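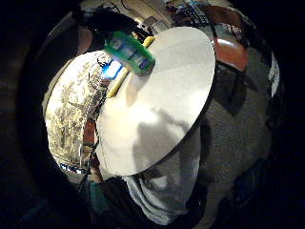
图1 白色圆盘,边上横放的绿色塑料瓶,还有一根黄色细杆

3 清桌与理线

本章讲204室用完以后桌面怎么收、线怎么理。借用登记、门禁、空调见前两章。赶时间的直接看3.2和3.4,别的回头补。

3.1 动手前

全套做完将近30分钟。桌上东西少会快一点,线多就别指望了。建议2人一起,一个管桌面,一个管线。一个人也行,先桌面后线,顺序别倒。

要用到的:
干抹布一块,微湿抹布一块
Nygård收纳盒,大小各一,在门后矮柜上层
Stelitz绑带一包,同一个柜子,下层
空标签纸,油性笔
托盘一个,没有就拿干净的盒盖顶一下

注意:先把台面上的水杯、饮料全部拿走再碰线。拿到窗台去,别放地上。

注意:桌上还有亮着的屏幕或者指示灯,先别急着收。问一下是谁的,确认可以关再关。没人认领的,写张条放旁边,留在原位。

3.2 清桌面

第1步 看一圈。先看会滚的:瓶子、笔、细杆、圆珠子一类。会滚的先收,其他的慢慢来。

第2步 收瓶子。横放的瓶子扶起来,拧紧盖,看瓶身有没有漏。漏的直接拿去水池。不漏的,有标签的一面朝外,放进大收纳盒。瓶子不要靠在圆盘边上,圆盘一动瓶子就跟着走。

第3步 收细长的东西。铅笔、细杆,统一朝一个方向放,进小收纳盒。太长放不下的,横搁在盒子上面不行,会掉。竖着插进大盒角落。压在别的东西下面的先把上面的拿开,不要硬抽。

第4步 收圆盘。两只手拿,托住底下,平着抬起来。圆盘上有东西先清空。擦的时候从中间往外擦,边缘最后擦一圈。竖着靠墙放可以,脚下垫块布;叠放也可以,中间隔一层纸。

第5步 有花纹的摆件、布面、瓷面的东西。摸一下就知道是哪种。瓷的用微湿抹布,布的用干抹布轻轻掸。拿不准当瓷的那样拿、当布的那样擦。不要两件花纹面贴着放。

第6步 带珠子或者打了结的细绳。单独放,装小袋,袋口留一截绳头在外面。千万别跟电线放一个盒子。缠上了解半天。

第7步 台面空了以后,湿抹布一遍,干抹布一遍。桌沿也要擦,下沿手摸得到的地方都擦。等台面干透再放回东西,没干就放Skindent桌垫会起印子,而且很难去掉。

注:擦桌子用的湿抹布拧到不滴水。滴水的不算微湿。

注:纸巾也能用,但是白色的面容易沾毛。沾了在擦一次。

3.3 收纳盒怎么装

大盒放瓶子和高的东西,重的在底下。小盒放笔、细杆、夹子、零碎。

盒盖能平着盖上才算装好。鼓起来就是装多了,分一盒出去。备用盒在矮柜最下面,先把里面的旧标签撕掉。

标签写三样:东西名称,房间号,月份。例:

瓶子/细杆 204 2月

字写大。贴在短边,别贴盖上,盖子会被人换来换去。

易碎的在标签右上角画个圈,大家都认这个记号。液体的画横线。两样都有就两个都画,然后不要叠在别的盒子上面。

小心:大盒装满以后偏重,搬的时候托底,不要提边上的耳朵。以经断过一只了。

3.4 理线

线的部分容易着急,慢慢来。拉断一根比理半小时麻烦得多。

第1步 确认设备停了,电断了。先断墙上那头,再断桌上那头。

第2步 戴在手上、套在手指上的东西,线先不要动。请戴的人坐好或者站稳,手停住,旁边的人来理。戴的人自己单手扯线,不行。

第3步 找主线。一般是最粗的那根。用手握住,手指松松地拢着,顺着往下捋。分出来的细线先不管,只看主线有没有打圈。
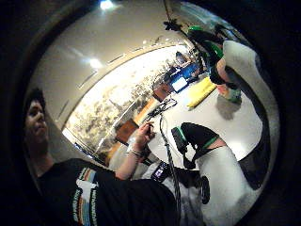 图2 手握黑色线缆,手指上方是分出来的细线;右侧为白手套

第4步 主线顺了,再理细线。一次一根。从靠近主线的分叉处开始往外走,不要从线头往回拆。碰到死结用指甲挑,不用剪刀,不用牙。

第5步 手上还拿着小设备的,先放进托盘再继续。屏幕朝上。托盘放桌子中间,离桌边一个手掌。

第6步 摘手套。先松带子,后松指套,最后脱手套。带子松到底再脱,脱的时候捏手腕那一圈,不捏指尖。指套单独放,一个一格,别摞。

第7步 卷线。绕大圈,松一点,碗口那么大。Stelitz绑带绑两处,对着绑。绑带扣朝外。绑完拎起来抖一下,散了就重绑。

第8步 吊着的夹子和细线。从顶上垂下来的,不要拽,不要往上面挂别的东西。夹子空着就让它空着。歪了、低了,写在交接单上,等Clalari的人来调。自己站椅子上去够的,一律不准。

小心:线缆垂在两个人中间的时候,谁也别转身。要走先说一声。

注:细线外皮发白、起皱、露芯的,不要绑进去,单独放,贴“待查”。

3.5 脱下来的手套

白手套容易脏,脱下来先翻一遍看指尖和掌心。脏了的放浅色网袋,干净的平铺,手指一根根捋直,不要团成球塞盒子。

上面还有配件的,不下水。配件取下来以后才能洗,洗法看手套里面那块小标,没有小标就冷水手洗,阴干。

左右配对。找不到另一只的也留着,放小盒最上层,贴“单只”。

手环、手链之类个人的东西,摘手套前先看有没有勾住。勾住了别硬脱,把手套边往外翻开一点,慢慢绕出来。摘下来的放托盘,走的时候自己拿。

3.6 房间复原

桌子推回地上的胶带记号,四个角对齐,差一点点没关系。

椅子靠墙,椅背朝墙。墙上大幅画面前面留出走路的地方,椅子不要顶在画上,画面也不要拿湿布擦。有灰用干掸子,从上往下。

灯。先关桌子上方的,再关靠墙的,最后一个人出门关总开关。吊顶边上那一排窄的嵌入件不用管,别往里塞东西。

垃圾分开倒。空瓶子放可回收,标签不用撕。周五下午有人来收,周五上午用房间的,麻烦把袋子扎好放门口。

3.7 常见问题

台面有一圈水印
微湿抹布敷一会儿再擦。还在就换温水。还在就写交接单,不要用钢丝球。

圆盘放不平
看底下是不是压了线或者细杆。多半是。

盒子盖不上
见3.3,分盒。

绑带不够
矮柜下层还有一包。那包也没了,拿布条先顶着,不要用胶带缠线,胶印很难弄。

细线理到一半又缠回去
主线没固定。找人捏住,或者拿夹子夹在桌沿上,从3.4第3步重来。

东西不知道归哪个盒
放托盘里,托盘放矮柜上,写张条。

找不到小标、找不到盖子、找不到珠绳
先翻小收纳盒底,再翻桌垫底下。

3.8 交接单要填的

房间号
收了几盒,哪几种
待查的线,有或者没有
单只手套,有或者没有
离开时间
签名

填完夹在门后板夹上,新的压在旧的上面。板夹满了把旧的取下来,放矮柜抽屉,别扔。

消耗品补货见第4章。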